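Resets, seeds and a rejection filter: another month on the block-picking set

By the end of September I had 500 episodes of the simulated pick task on disk and a policy that had learned to do almost nothing well. The training loss was fine. The rollouts were poor in a consistent way: the arm would travel to the correct half of the bench, slow down, and close the gripper beside the block. I spent two weeks blaming the network before I went back and looked at the examples properly, which is the order I always seem to do things in.

The task has not changed since the last post. One arm, mounted overhead, a parallel gripper, one green block as the target, and a set of household clutter that is there to be ignored. Demonstrations are teleoperated in the simulator. Ryan Bickerstaff does most of the driving and I do the remainder, badly. Birkett is the name of the scene generator and Holetti is the recorder, which writes joint positions, gripper width and the rendered views to a single file per episode.

The first problem was the layout sampler. Birkett draws object positions from a region behind the centre of the bench and rejects any draw with overlapping footprints. That sounds harmless, but the crate has by far the most awkward footprint, and in practice the sampler pushed the block away from it nearly every time. The policy had therefore seen very few examples where the crate sat between the block and the near side of the bench. I rewrote the sampler so that the target is placed first and the clutter is fitted to it, with a minimum clearance for the fingers and no other preference.

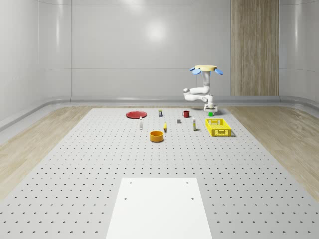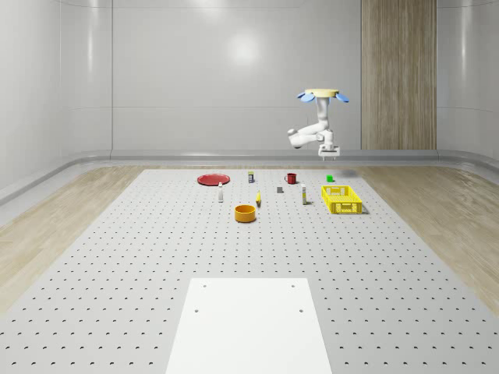 Crate in front of the block in both of those; the next one has the block lifted clear of the bench. 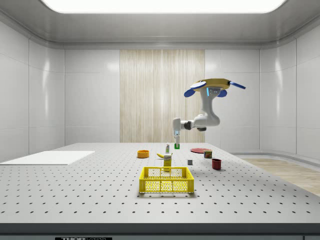

The second problem was timing. Ryan pauses before closing the gripper. So do I, for longer. Neither of us noticed because it feels like care when you are on the controller, but in the data it is a long run of near-identical observations all labelled with "don't move". A policy trained on that learns that the correct behaviour near a block is to stay there. Once it stops, there is nothing in the observation to tell it to start again.

I tried two fixes. The first was to trim idle steps in post, dropping any step where the commanded motion fell under a threshold and the gripper command was unchanged. This helped, but it also removed some legitimate slow alignment, and the resulting trajectories had small jumps in velocity that the arm reproduced faithfully. The second was to leave the steps in and predict a chunk of future actions in place of a single one, so that most chunks starting inside a pause also contain the end of it. I kept the second and set the trimming threshold very low, so it now catches only the dead time at the start of an episode while the operator finds the right grip on the controller.

Lorraine Lightfoot suggested the third change, and it has been the most useful. She asked what I did with failed demonstrations. I had been deleting them. Her view was that a missed grasp followed by a correction is the most informative thing an operator can record, and that I was throwing out every example of how to recover. I went back through the recordings still sitting in the Holetti scratch directory and recovered 76 where the operator missed, backed off and then completed the pick. The missed attempt itself is masked out of the loss – I don't want it imitated – and the back-off and second approach are kept.

The success check also needed work. It used to pass an episode if the block's height exceeded a limit at any step, which let through 13 episodes where the block had been flicked upward by one finger. It now requires contact on both fingers and a sustained height. Those 13 are gone. If you are using an older copy of the checker, I would replace it before collecting anything further.

Colour is still unresolved. The green block is the only green thing of its size in the set, and I suspect the policy is doing little more than looking for green pixels. Randomising the block colour breaks the current task definition, so it will have to be a separate set with the target specified some other way. I have a draft config for it and no episodes.

Next on the list is a proper held-out split by layout seed. At present the split is by episode, and repeated takes on the same seed end up on both sides of it. Any evaluation numbers I have from before that change are not worth posting, so I haven't posted them. The regeneration job takes most of a Sunday and will run when the machine is free.

Recent posts
Moving the recorder off the render thread
Birkett config format, second attempt
Controller dead zones and why mine was wrong
Notes on Parover as a file store
Drakoseo: gripper contact settings

Contact | Copyright, all posts by the author | Back to top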